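Okay friends, a long one about my grandmother's letters, so get yourself a drink and settle in.

When Grandma Elspeth Purves passed she left us two suitcases of mail from Mullach, going all the way back to her school days. I finished typing up the last one this morning. 461 letters! My wrists are begging for mercy.

The handwriting was the slow part (she made her r's and v's exactly alike, bless her), and in July I spent a whole evening on one recipe before I worked out it was for liver and not a river.
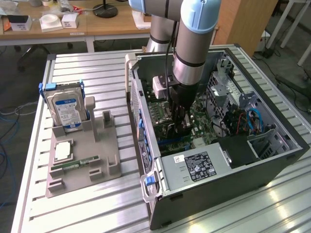 My favorites are the ones from her cousin in Foley, who wrote every week and mostly complained about the neighbor's geese. I've grown so fond of those geese.

Next up is making copies for all the cousins, and I'm leaning toward a plain bound book, 228 pages if I keep the type small. If any of you have had a family book printed, please tell me how it went and whether you'd do a hardcover again!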